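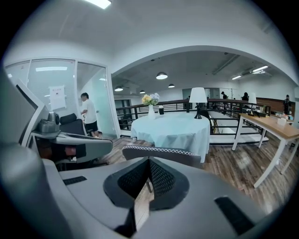
November 8, 2020: gripper day, and my thumb hurts

OK so I'm writing this on the bus with one hand, the other one having turned into a claw. Long day! Good day too, mostly. I got to the office space before anybody had made coffee, and by the time I left I had squeezed that gripper so many times that I caught myself squeezing my house keys in the same rhythm at the bus stop.

Project status for future me, who will want to know: we are still calling it Perkorura, we still don't agree on how to say it, and we're going into the student showcase with the flower task. Set the table, move the vase, leave the lamp alone. Arash Mirzaei wanted the lamp to be part of it too and I talked him out of it last week, and then today I looked at that round table with the blue cloth and the yellow flowers and the lamp with its big white shade and thought, well, maybe he had a point. It would look great. But a lampshade is wide and light and tips if you breathe on it, and we have a deadline, so no. Lamp stays put. I haven't told him I wavered.

The hand-held gripper is so much nicer than the one we had in September. That one (we called it Gilden, after the guy who used to run the supply cabinet) had a trigger that stuck halfway, so every recording had this little hiccup in it right when the fingers closed. I spent all of September thinking I was bad at grabbing things. Nope! Sticky trigger. The new one closes when you close it. It's heavy though. By lunch I was propping my elbow on my hip like I was carrying a toddler.

So the way the day went. First hour was just walking. Fallahi (our team lead this term, everybody uses the last name, I don't think I've ever said the first one out loud) wants approach footage from all over the room, so you start way back, hold the gripper out in front of you, and walk toward the table at a normal person's pace. Which sounds like the easiest thing in the world until you try to do it. I walk fast. I did not know I walk fast. The first batch of mine came up on the laptop and it looked like the table was being charged by a bull. Fallahi was very nice about it and said "maybe pretend you're carrying soup," and that fixed it on the spot. Soup walk from now on. I'm putting that in the handbook.

The chair was the annoying part. The dark gray one, with the white zigzag along the top of the back. If you come at the table straight on, it's right in your way, and you have to decide early if you're going left or right. I kept deciding late. You can see it in the wobble, this little "uh, um" of a curve. Arash says the wobble is fine, people wobble, the model should see some wobble. I say a model that learns from me is going to have a lifelong fear of chairs. We left the chair where it was and I practiced committing to the left side, and after lunch I was pretty smooth, if I do say so.

Then the reaching part, which I like best. You get to the table, line up, open, slow down, close, lift a tiny bit, set it back down, let go, back away. Over and over. The vase is a bit slippery and I was scared of it all morning. I had my other hand hovering under it the entire time, and of course then my hand was in all the footage, so we had to toss those and I had to do them again with my left arm behind my back like a waiter. Did not drop it! I want that on record. Water slopped over once and I got the cloth a little wet near the base and patted it with my sleeve. It dried.

We'd set ourselves a target of 301 good recordings for the whole weekend, and I'm not sure where that number came from (I think Fallahi had 300 and Arash added one to be funny). We ended today on 178 that passed the check. That's more than half, and tomorrow is only a half day, so it's going to be tight, but I really thought we'd be way under 100 after the morning I had. The bad ones are nearly all mine from before the soup advice. I'm choosing not to look at the breakdown by person.

The check itself was a whole thing. Bredovari is the little script that goes through the files and tells you which ones it likes, and it has been moody ever since somebody updated the laptop. Today it decided that anything with the pendant lamps in view was too bright. There are 4 of those big white domes hanging up there, plus the panel in the ceiling, so that was basically everything. It rejected a whole hour of work in one go and I felt my soul leave my body. Arash sat down on the floor by the railing with the laptop on his knees and found the setting, some threshold that had gone back to its default, and ran it again and most of them came back. I bought him a cookie. It was a good cookie, too, one of the big ones.

Things I want to remember to do differently tomorrow:

Tie my hair back before I start and not halfway through.
Bring the glove with the padded thumb.
Charge everything tonight. TONIGHT, not when I get there.
Say the number of the recording out loud before I press the button. I got two mixed up and had to guess.
Ask Fallahi if we can do some runs coming from the glass meeting room side, so it isn't all from the same direction.

Oh, and I finally figured out what I want to say for my piece of the presentation. We each get a few minutes, and I've been stuck on mine forever, because Arash has the model and Fallahi has the results and I have, what, the holding? But I was standing there on maybe my fiftieth vase of the afternoon and I noticed that I always slow down at the same spot, about a hand's width out, before I even think about it. I never decided to do that. So I want to show a handful of runs side by side, mine and theirs, and point at where each of us slows down. Arash goes later than I do and brakes hard. Fallahi just sort of drifts in like a boat. I think people in the audience would get that right away, even my mom, and then the part about the model makes more sense when Arash gets up after me. I told them on the stairs on the way out and they both liked it, and Fallahi even said to put it first!

So now I have to make the clips. I've got the drive in my bag and a seat to myself and a very tired laptop at 11 percent, so it won't be happening on this bus. Dinner first, then the clips, then ice on the thumb.

Almost my stop. I still have cookie crumbs in my coat pocket and I need to text Arash about the cable, he went home with mine.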